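October 28, 2021

Pens and the pen pot. Notes for me and for Hefin Meredith, who has the bench next week.

Went through all the markers this morning. Pulled everything out of the drawer under the Billow shelf and tried each one on scrap card, a 2 cm line and then a filled square. The old Zusteros from August are mostly finished. The ones stored cap down still write, the ones stored cap up gave a grey scratchy line and went in the bin. Kept the Ziltau ones in a separate bag as they smell stronger and James gets a headache from them.

Labels: the marker ink smears on the glossy stock if you handle it straight away. Left a strip for 30 seconds and it still came off on my thumb. Matt stock was fine. We have about 400 of the glossy labels left, so use them for boxes that stay on the shelf. Box 127 needs its label redone, I wrote it before I had checked this and it now says very little.

The table is wiped down. Soap and water took off most of the old pen marks on the white top, a bit of spirit did the rest. Don't use the green scourer, it dulls the surface and the next lot of ink sinks in.

Pen pot is the short teal one, and it lives towards the back of the table. Tall pots get knocked.
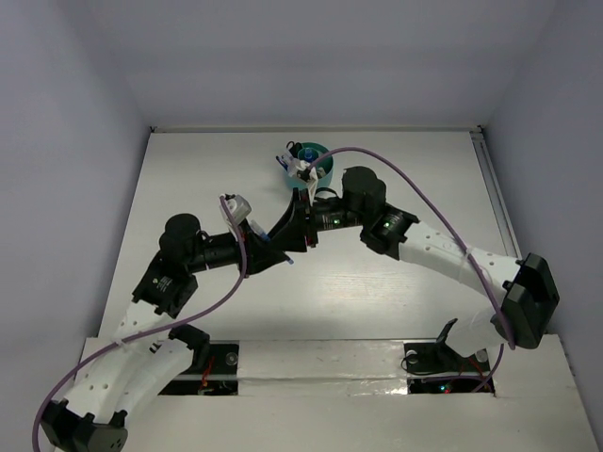

Caps go back on until they click, whoever had the pen last. Still to do: order more fine blacks, find a lid for the spirit bottle, ask James if he wants the Ziltau bag or if it can go downstairs. Hefin, the scrap card is in the bottom drawer now, under the rulers.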